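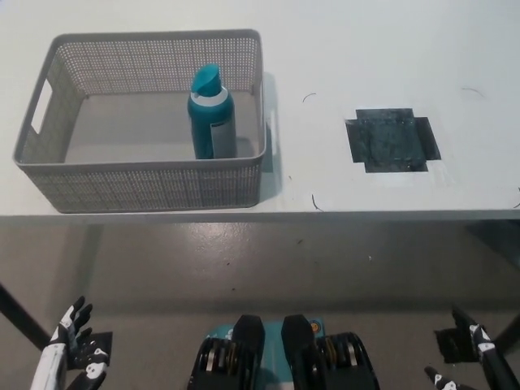

Urmila Chaudhary wrote at 9:12: the marks are back on the big white table, same as last week, and I went over the whole top twice with the teal bottle. Is it the cleaner or the cloth or me? Happy to try anything!

Ticket 2619
Subject: Smudges on white tabletop, Orketti workroom
Opened: 2/8/25
Status: Open
Handled by: Sebastián Vergara

Sebastián Vergara, 9:40
Great one to get, I love a surface problem. Thanks for the picture, Urmila. I can see faint smudges all over the top, and they look scattered to me, no clear path of a cloth. Before anybody buys a new cleaner, can you tell me three things? How many sprays you use, which cloths, and whether the top gets a second wipe with plain water. Leave the bottle in the gray basket for now so it doesn't wander off while we test.

Urmila Chaudhary, 10:05
Lots of sprays (I don't count, sorry). Cloths are the Guno ones from the hall closet. No water after, I thought the spray was meant to be the last step?

Sebastián Vergara, 10:21
Easy mistake, and half the building does it! On a matte top like this, leftover cleaner can dry into a film, and then every hand and sleeve leaves a print in it. That's my first guess. My second guess is the cloths. If they went through the wash with fabric softener they'll smear.

Test A, please: pick a patch near the front edge, right of the basket. Clean cloth, warm water only, wring it well, wipe, then dry with a second cloth. Stay clear of the black tape square, water creeps under the edges and then we get a gummy border to deal with.

Urmila Chaudhary, 11:50
Test A done. Wow, what a difference! The patch came up lovely and stays that way when I put my hand on it. I also picked up a few stray hairs while I was there. They show up like crazy on white.

Irén Virág, 12:15
Jumping in from laundry. Yes, softener. The Guno cloths went in with the aprons in June and probably every time after that. I've pulled the pile and I'm rewashing up to 40 of them, hot, no softener. The clean ones will go on the top shelf with a paper tag.

Sebastián Vergara, 12:30
Irén, you're a star. Test B then: with a rewashed cloth, two sprays onto the cloth (not onto the table), wipe a different patch, follow with water, dry. If B looks as good as A we keep the spray and just change how we use it.

Urmila Chaudhary, 3:10
Test B is just as good. I got so carried away that I did the whole left end too, lifted the basket and went right underneath it. So nice to work on now.

Sebastián Vergara, 3:25
Fantastic. Changing the cause to "cleaner residue plus softener in cloths." I'm leaving the ticket open until Marek Doležal has tried the same thing on the Lodhi room table, which has the same kind of top. Marek, cloths are on the top shelf, the tagged pile.

Marek Doležal, 3:48
Got them. Will do it after the 4:30 group clears out and post here.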